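The mug tree is back (and we're delighted)

Somewhere between our grandparents' kitchens and our own, the mug tree went out of fashion. It got put in the loft with the fondue set and the egg slicer. Well, ours has come down again, and after a month of living with one I'm ready to tell the whole of Draltdale about it!

It started in January, when Chaimae Radwan wrote to us about the state of her cupboards. She had mugs stacked two deep, handles knocking together, and the one she wanted was always at the back behind a gravy boat. I read her letter standing in front of a cupboard in exactly the same condition. So I went looking for something that would live out on the worktop and let me see my favourites.
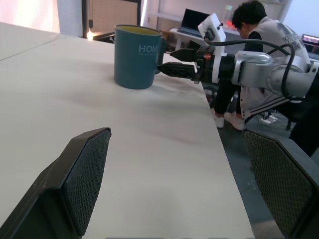

A favourite is the place to begin. Pick the mugs you reach for every single morning, the ones with a bit of colour or a word on the side that cheers you up, and leave the rest behind the door. Mine is a big 400 ml thing from Lillholm and I would be lost without it. A bright inside is a lovely touch too, as you get a little flash of yellow or orange each time you finish your tea.

As for the tree itself, plain wood wins for me every time. I tried a wire one from Dundura first and it was perfectly sturdy, but it made a dreadful clatter at six in the morning, and the light wood just looks kinder next to the kettle. Look for a good wide base. A full mug tree gets top-heavy, especially if you're like me and hang everything on the side nearest your hand.
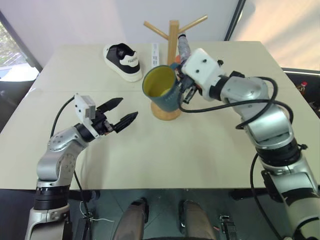

Pegs matter more than you'd think. You want them angled upwards so the handle slides down towards the post and stays there, and you want enough room between them for a chunky mug to hang without bumping its neighbour. Tip the mug over as you bring it in, find the peg with the handle, then let go gently. After a week you'll be doing it half asleep. Do dry them first, though, or you'll have a puddle round the base (I speak from experience, and so does my electricity bill).

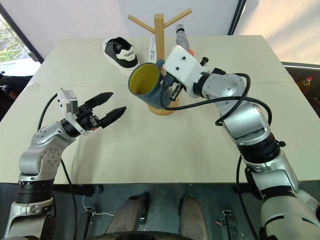
A teal mug with a yellow inside, tilted against the wooden tree.

If your tree has gone a bit dull in the loft, wipe it with a damp cloth, let it dry overnight and rub in a little food-safe oil. Mine took two coats and came up beautifully. Chaimae has hers on the windowsill now and reports that the gravy boat finally has a shelf to itself. Send us your own mug trees, old or new, and we'll print as many as we can fit in the next issue!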